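Home | Kitchen | Garden | People | Search

A Square for Everything

04/02/2022 – By Telma Mansilla

Dale Paquette loves blue tape. He gets through rolls of it, and when I asked him how he sets up a work surface he was off before I'd found my pen.

"You tape the grid first, before any food comes near it!" he said. "Then every berry and every plate has an address."

He picked up the habit in Mosine, making fruit plates for a breakfast room with 75 seats, and he still talks about strawberries the way other people talk about ballplayers. He likes small ones. He leaves the green tops on – "they're half the looks of the thing" – and he never piles them up.

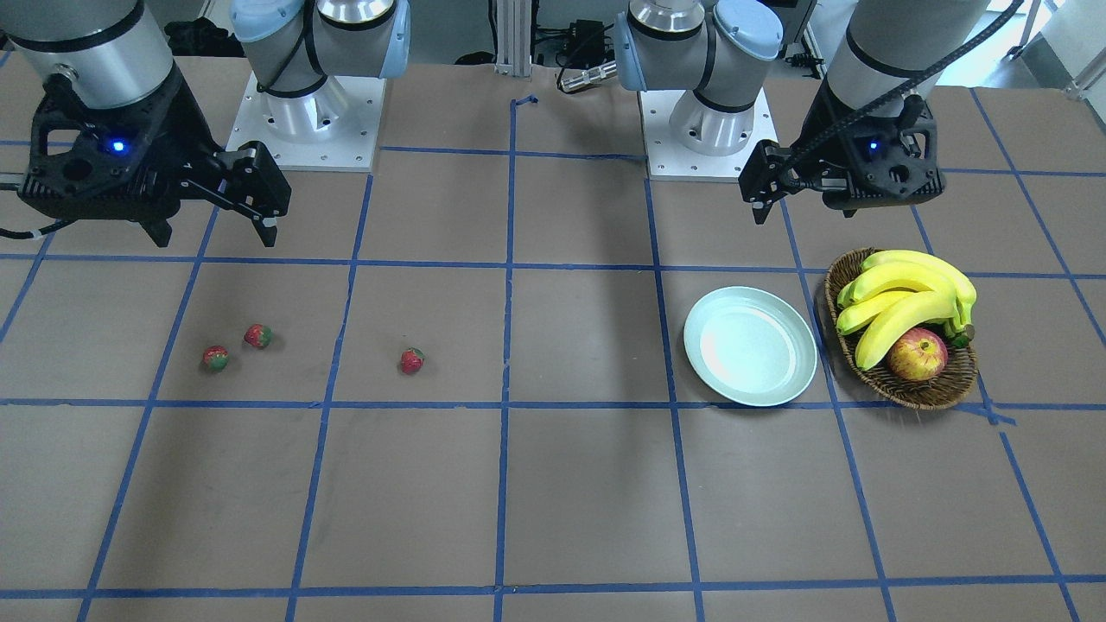 A big surface helps, he told me, and so does a plain brown one, where red really jumps out at you. "On white, I lose the edges. On brown I can lay out a whole plate in my head before I touch anything."

What about the squares, do they have to be perfect? Dale laughed. His first grid leaned so badly that his friend Nahuel Toledo offered to buy him a ruler. Now he presses the long strips down first, then the cross strips, and smooths them with the back of a spoon.

I went home and taped up my own table that same evening (two rolls!), and I'm already planning a bigger one for March, when Dale is coming over with shortcake.

Recent
Orellana's Apricot Jam
Fermín Alarcón on Sharp Knives
Plates We Keep Using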